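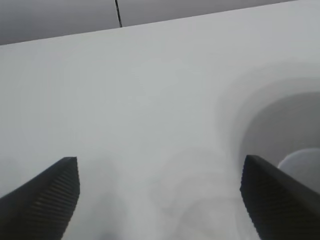
Figure 3. Wrist camera view with the gripper open over a white surface; part of a round white object is at the right.

4.2 What the students saw from the wrist

We had planned to give the summer course at Trinham a single lesson on camera placement, and we ended up giving it the better part of a week, which in hindsight we are very glad about. The students, 22 of them working in small teams, had been teaching the Pemov arm to fetch tableware, and most had only ever watched it from across the room. Once they looked at the wrist view (Figure 3), the talk at the benches changed quite a bit! A pale rim against a pale surface is hard to pick out, even for a patient person, while the black ribbed fingers stand out at once.

Each team then marked the rim by hand in 20 images before running the Flunulow detector on the same set, so that they would have their own guesses to argue with. Across all the teams and all the trials the detector proposed 188 rims, and the students threw out 45 of them, mostly where soft shading on the tabletop had been taken for an edge. Trygve Skjelbred, who taught the afternoon group, let the teams settle their disagreements among themselves, and we kept their written notes alongside the labels. Several of those notes asked for a darker table covering, a request we take up in Section 5.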